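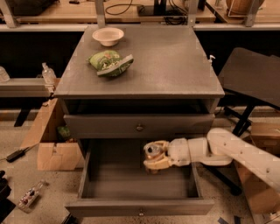
When does the new boat ramp at Lake Cillar open to the public? The ramp opens at sunrise on 22 September 2018, and launching is free through the end of the year.

The Kerel Lakes District has finished work on the ramp and parking area on the north shore of Lake Cillar, off Pärn Road. The old ramp on the east side will close the same day. It was too short to use when the lake dropped in late summer, and trucks with larger trailers had to back off the end of the concrete to float a boat.

The new ramp has two lanes and runs 60 feet past the normal waterline. A courtesy dock sits between the lanes. Anglers may tie up there while they park, but fishing from the dock is not allowed when boats are waiting.

"People have asked for this since the low water three years ago," said Selma Krasniqi, lake manager for the district. "The north shore is more sheltered from the wind, and it is closer to the creek arm, where most of our crappie anglers want to go anyway."

Parking is on gravel, with 21 pull-through spaces for vehicles with trailers. Cars without trailers should use the upper lot by the restroom. Overnight parking is allowed with a camping permit.

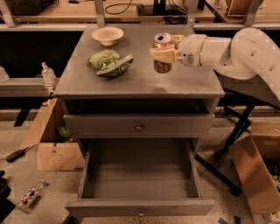

Lake Cillar covers 300 acres and was built to supply water to the town of Kerel. Drinking water is still drawn from the south end, so swimming and wading are not permitted south of the buoy line. Boats may cross the line at idle speed only. The rest of the lake is open to motorboats, canoes and kayaks. Personal watercraft are not allowed.

The lake holds largemouth bass, channel catfish, crappie and bluegill. Brush piles were placed in the creek arm in March and are marked with white posts. Bank fishing is best along the dam and on the rocky point west of the new ramp, which can be reached on foot from the upper lot. The path is mowed but not paved. A state fishing license is required, and a Kerel lake permit is needed as well. Permits are sold at the district office and at Sitarell Bait and Tackle on Pärn Road.

The campground on the east side stays open. Campers who keep small boats there may still carry them down to the water by hand at the old ramp, but the gate will be locked to vehicles. The district plans to break up the lower part of the old concrete over the winter - the upper part will be kept as a place to fish from the bank.

Drivers coming from town should follow Pärn Road past the dam and turn left at the brown sign. The previous entrance to the north shore, at the top of the hill, is now an exit only.

Questions about the ramp, permits or camping may be directed to Selma Krasniqi at the Kerel Lakes District office during regular business hours.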